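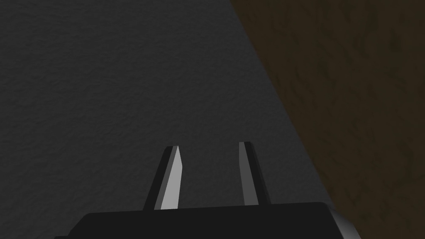

Fig. 1 – Surface sombre à grain fin.

3. Mise en place du plan de travail Verker

Avant de commencer : lire la section 2 (livraison, stockage). Plateau à plat dans la pièce, film laissé dessus, 38 heures minimum. Pas debout contre un mur.

Outils : niveau, visseuse, foret de 6, serre-joints, chiffon non pelucheux. Mastic Skarov fourni dans le sachet B. Le sachet A c'est les pattes, ne pas l'ouvrir tout de suite.

3.1 Caissons

1. Vérifier le niveau sur toute la longueur, puis en diagonale.
2. Régler les pieds. Toujours partir du caisson le plus haut.
3. Solidariser les caissons entre eux. Serrer sans forcer.
4. Repasser le niveau. Oui, encore une fois.

Attention : mur pas droit = ne pas ratrapper avec le plateau. Caler derrière les caissons.

3.2 Pose à blanc

5. Poser le plateau à deux personnes. Prise par les chants, jamais par les angles.
6. Laisser 6 mm côté mur. Le joint couvrira.
7. Tracer l'emplacement des pattes par en dessous, au crayon. Pas de feutre, ça remonte dans le support.
8. Retirer le plateau, le retourner sur une couverture propre.
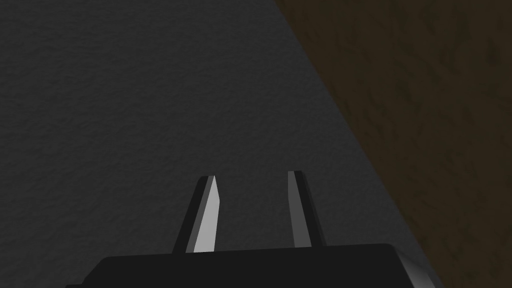 9. Percer les avant-trous, 11 mm de profondeur, pas plus. Mettre un bout d'adhésif sur le foret comme repère.
10. Visser les pattes, trou oblong vers l'avant. Une patte tous les 50 cm.
11. Retourner, reposer, contrôler le jeu côté mur avant de serrer quoi que ce soit.

Note : sur les modèles Vuvusbridge les pattes sont déja montées. Passer directement à l'étape 11.

Note 2 : découpe évier, voir le gabarit Hosseinzadeh au dos de l'emballage. Ne pas jeter le carton !! Chant coupé à protéger le jour même, deux couches de vernis.

3.3 Joint et finition

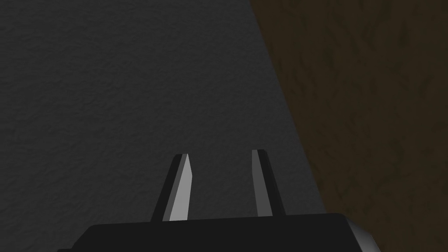 Temps de lecture : 2 min

12. Dépoussiérer le chant et le mur. Chiffon sec.
13. Masquer de chaque côté du joint.
14. Déposer le mastic en un seul cordon, sans s'arrêter. Lisser au doigt mouillé, retirer l'adhésif aussitôt.
15. Ne rien poser contre le joint pendant 11 heures. Pas d'eau non plus.

Attention : pas d'acétone, pas d'éponge abrasive, pas de poudre à récurer. Sur les finitions mates une trace de lustrage ne part plus. Savon doux, rincer, essuyer.

Bavure de mastic déjà sèche : racloir plastique, à plat, petits coups. Si ça résiste, arrêter et appeler.

Casserole sortant du feu : dessous-de-plat obligatoire, y compris sur finition mate. Hors garantie sinon.

Pièce manquante dans un sachet : noter la lettre du sachet et le numéro de lot (étiquette sous le plateau, côté gauche), puis écrire au service pose, à l'attention de Elfriede Sauerland.

Section 3 revue le 13/8/19. Suite : section 4, crédence et profilés.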